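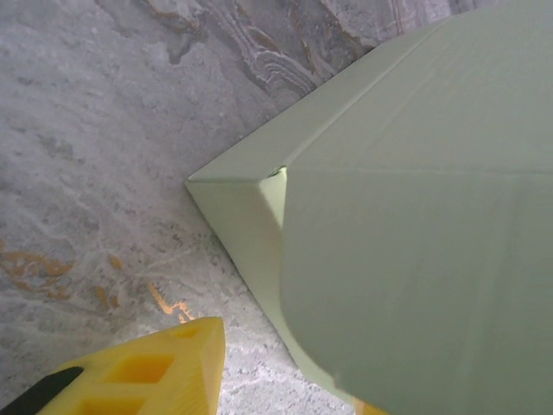

Chapter 4
Paying Attention to Surfaces

Before you read any further, put your hand flat on whatever is nearest to you. It might be a desk, a kitchen counter, the arm of an old sofa or the cover of this book. Leave it there for a moment and ask yourself what you would tell a friend about it over the telephone. Most of my students start with the color, go on to "smooth" or "rough," and then run out of words (I did exactly the same when I was their age, so please don't feel bad!). This chapter is meant to give you a few more words, and to get you into the habit of using them.

Designers talk about surface in terms of finish, pattern and texture. Finish is the way a surface handles light. A matte finish scatters it softly, so a painted wall looks much the same from the door as from the window, while a gloss finish throws it back at you and changes with every step you take. Pattern is what the eye reads on a surface, whether it was printed, woven, carved or simply grew that way. Texture is what the fingers find. The trouble, and also the fun, is that the three don't always agree – a wallpaper can look like rough linen and feel like a sheet of writing paper.

Rocío Paredes, who shared a studio with me for many years, used to begin her Friday class by handing out 20 squares of material in paper envelopes. Students had to describe each one by touch before they were allowed to look. Youssra Bouazza took over the class later on and added a second round in which they looked first and touched afterward. The two sets of notes hardly ever matched, and the best talks we had all year came out of comparing them.

Stone is a lovely place to begin. Its pattern has no repeat, so the eye keeps wandering along the veins, and people have been so fond of that wandering that they have copied it in paint, paper and plaster for a very long time. Look at how warm and cool colors sit side by side in a marble pattern, with thin amber lines running through the gray.
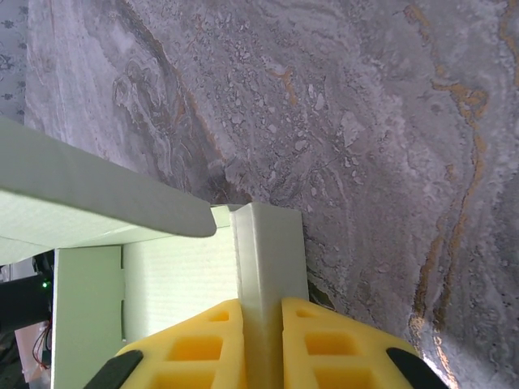 4.1 Finish and Light

We will start with light, which changes a surface faster than anything else can. Choose one object in your room and look at it in the morning, at noon and again after supper, writing down a single sentence each time. Keep your three sentences somewhere safe, as you will need them for the exercise on shadow in section 4.3.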